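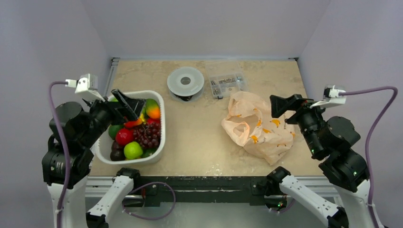 Is the Jenari fruit box worth the money?
Only if you hate shopping.

The flyer promises "market prices, at your door." I added up one month of boxes and got $193. The same apples and pears at the Mathias Street market were a good deal less – and I got to squeeze the pears first. 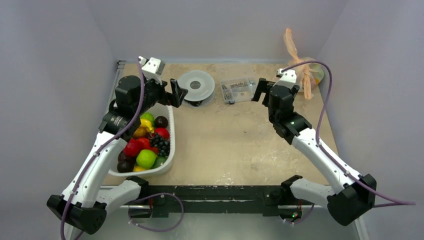

By Jyoti Tyagi | Household Notes

Jenari says 582 homes signed up in January. Fine, but how many stayed? I asked twice and got a coupon. Keep your canvas bag for now.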